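The One-Drawer Cabinet Wants Your Desk

Friday, May 29, 2020
By the Home Desk

Every few years someone decides that the answer to clutter is a smaller box to put it in. This spring's version is the single-drawer desktop cabinet, a cube of pale wood that sits on a table and holds, in theory, everything that used to lie around on the table. With so many people working at home, the sellers have found a willing audience. I have had one on my desk for 24 days, and I am not persuaded.

The pitch is simple enough. Ivside, which sells mostly by mail, calls its cube "a place for the last of it." Ovley's catalog says much the same at greater length. Both firms favor light oak, and both show the thing shut, with a clear stretch of tabletop on every side. My table has never had a clear stretch on any side.

Start with the floor space, or desk space. A cabinet like this takes up the room of a good stack of books, and when you pull the drawer out it takes up nearly as much again. You need that second patch of desk free every time you want a paper clip. I kept mine clear for two days. Then the mail came.
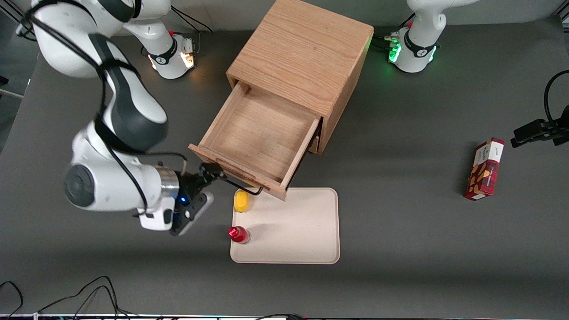 Then there is the matter of one drawer. Two shallow drawers would let you keep the pens apart from the batteries. One deep drawer lets you keep them together, under the phone charger, and after a week you are digging. Ibarra will sell you a set of five dividers to fix this, and they do help, but now you have bought a box and then bought more boxes to go inside it. I used a couple of old jar lids and a tea tin. They slide when the drawer moves.

I'll grant the cubes are pleasant to look at. Oak grain is oak grain, and a plain wooden front beats the gray plastic towers we all had in college. The flat top is useful too — I put a lamp on mine, and the lamp has stayed. A friend's daughter keeps her watercolors in one and has no complaints, but she owns 10 tubes of paint and a brush, and she puts them back.

That may be the whole trouble. People who put things back can manage with a shoebox. The rest of us fill whatever we are given, and then start a pile beside it. Fleltham, the only maker I asked that answered, suggested emptying the drawer completely once a month and returning only what had been used. I did it in May and returned everything except a dead pen.

If you want one anyway, measure first, with the drawer open. Check that it slides without lifting the back of the cabinet off the table, and look at how far it comes out before it stops. Mine is going on the shelf in the hall, where it can hold keys.

Related
The Case Against Matching Jars
Folding Desks, Five Weeks In
What to Do With a Box of Old Cords
Is Your Bookshelf Too Deep?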